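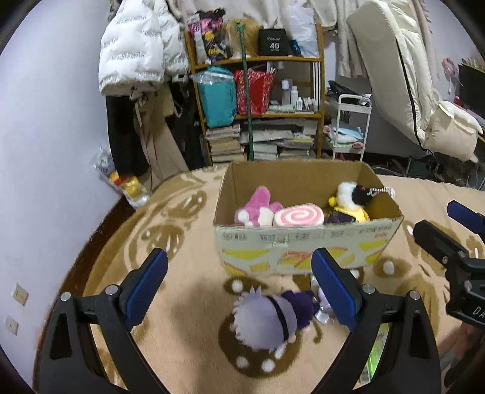

A soft toy on the rug and an open cardboard box.

Call for participants: reading what regional blocs say about border disputes

Luvgate is looking for 7 paid readers to join a study of how governments use regional organisations to fight their border quarrels by other means. The work is part-time, done from home, and runs for ten weeks from the end of October.

Anyone who follows these disputes will know the pattern. A summit closes, a communiqué comes out, and by the evening two foreign ministries have each announced that it backs their side. Newspapers friendly to one or the other print the claim more or less as received. A month later it is being quoted as settled fact. We doubt that most of these texts say half of what is claimed for them, and we would like to find out properly, including whether we are wrong.

Our collection holds about 2,000 communiqués, press statements and speeches. The study will use 700 of them. Each reader will take 300, so that every text is read by three different people who have not seen one another's notes.

What you would do

You read a statement, then the claims made about it by the governments concerned. You fill in a short form saying whether the claim is supported, partly supported or not supported, and you copy out the words you relied on. If the text is too vague to support anybody, say so. We expect that box to get a lot of use.

There is a paid training day online before the start, and one call a fortnight with the study lead, Ognjen Trajkovski. He wrote the reading guide and would welcome objections to it. The pilot readers had plenty, mainly to section four, which has been rewritten and is still too long.

Who we want

You should read English with ease and either French, Arabic or Portuguese well enough to cope with official prose. A degree in politics is fine but we don't ask for one. Court interpreters, retired sub-editors and people who have spent years taking minutes have been among our best readers in the past.

We would prefer people who are slow to be impressed. If you are certain which side is right in every one of these disputes, you will probably find the work annoying, and we will find your forms hard to use. Please tell us about any paid work for a government, party or lobby group in the past five years. It won't rule you out automatically. Hiding it will.

What we can't promise

The study will not settle any border. It may not change how a single ministry writes its press releases. Funding comes from the Robles Fund, which sees the results when everyone else does and has no say in the wording. You are entitled to be suspicious of that sentence, so the grant agreement will be sent to any applicant who asks for it.

How to apply

Send one page about yourself and a paragraph on a public claim you once checked and found wanting. No CVs, please. Post to Luvgate, Reading Study, Dundlow, or use the form on our contact page. Applications close on the first working day of October.

Posted 11/09/2021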